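Clerken KT70 Kart Trolley

Home > Paddock equipment > Trolleys and stands > Clerken KT70

In stock at our Greltport warehouse. Orders placed before 2 pm leave the same working day.

The KT70 is a two-piece folding trolley for moving a kart between the van, the awning and the dummy grid. It suits direct-drive and gearbox karts and takes most cadet, junior and senior chassis without any change to the cradle arms. We have sold it for three seasons and it is the trolley we use under our own hire karts.

It replaces the older KT60, which had a fixed upper frame and would not go through the side door of a medium van. The KT70 splits into upper and lower halves with two sprung pins, so one person can pack it away without tools. Both halves will lie flat under the kart if you travel with the kart on the floor.

Frame and finish

The frame is 25 mm round steel tube, welded and then powder coated in black. The four cradle pads are rubber over steel and are held on with a single bolt each. They sit under the main rails and keep clear of the brake disc and the floor tray on every chassis we have tried. If you run a full-width rear bumper that hangs low, set the rear arms one hole further in.

Working height is 70 cm to the top of the pads. This is a little higher than most trolleys at this price. It makes chain and sprocket work easier on the back, but a shorter helper may find the lift on and off harder, and for cadet teams we would suggest looking at the Clerken KT50 as well.

Wheels

Standard wheels are pneumatic, 260 mm across, with a plain bearing. The front pair swivel and have foot brakes. The rear pair are fixed. Blow them up to the pressure printed on the sidewall and check them every few meetings, as a soft tyre makes the trolley pull to one side on tarmac and it is hard work on grass.

Solid foam wheels are offered as an option. They never puncture and are a bit heavier. On smooth concrete there is little to choose between the two. On gravel paddocks the pneumatic wheels roll better. 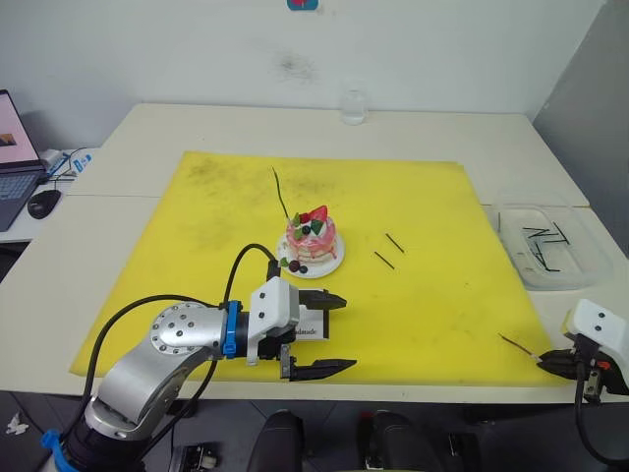

Using it with two people

Stand one person at the nose and one at the rear bumper. Put both foot brakes on first. Lift together, keep the kart level and lower the rear rails on to the pads before the front. Check that the brake pipe and any loom running along the rail are not trapped before you let the weight down fully.

Do not lift by the side pods. Do not lift by the nassau panel or the steering wheel either.

The engine may be started on the trolley for a short warm-up as long as the rear wheels are clear of the uprights and nobody is standing behind the kart. Many clubs have their own rules on this, so read the supplementary regulations for your meeting. A gearbox kart must be in neutral with someone holding the front.

Accessories

Manalo tyre rack. Clips to the lower half and carries a set of four slicks or wets on their rims. It can stay in place when the trolley is moved, but has to come off before folding.

Manalo tool tray. Pressed steel with a raised lip, fits between the lower rails. Big enough for a socket set, plug spanner, chain lube and a pressure gauge.

Axle rest kit. A pair of V blocks that swap with the rear pads so you can work on the chassis with the axle supported. For workshop use only - please do not push the kart about on these.

Spare pins. Sold in pairs. Worth having in the box, as they are easy to lose in long grass.

Specification

Part number: CL-KT70
Material: steel tube, black powder coat
Working height: 70 cm
Wheels: 260 mm pneumatic (solid foam optional)
Brakes: foot operated, front wheels
Weight of trolley: 11 kg without accessories
Folding: two halves, sprung pins
Assembly: wheels and pads to be fitted by the buyer, 13 mm spanner needed

Delivery and collection

Delivery is by courier in one carton. The carton is long, so please make sure there is somebody in to take it. Collection from Greltport is free and we can bring trolleys to the Oststead circuit on club race weekends if you order and pay beforehand. Collect from our trailer behind scrutineering, open from 8 am until the last practice session ends.

We do not take trolleys back once they have been used in the paddock, unless there is a fault. Unused trolleys can be returned within 30 days in the original carton.

Guarantee and spares

The frame is covered for 2 years against weld failure. Wheels, pads and pins are wearing parts and are not covered. All of them are kept on the shelf here and can be ordered one at a time, so a damaged wheel does not mean buying a set.

If the coating chips, touch it in with any black metal paint. Trolleys left outside under a cover over winter do tend to rust at the pin holes. A wipe with light oil in September or at the end of your season will hold it off.

Common queries

The KT70 will not take a twin-engine kart with the fuel tank full. Drain the tank first or use the heavy-duty model.

Pads from the KT60 fit the KT70. Wheels do not, as the spindle is a different size.

The trolley can be supplied in red or blue to order. Allow 11 working days for this, and note that coloured frames cannot be returned.

Related products: Clerken KT50 cadet trolley, Clerken heavy-duty trolley, Manalo tyre rack, Manalo tool tray, awning feet, kart covers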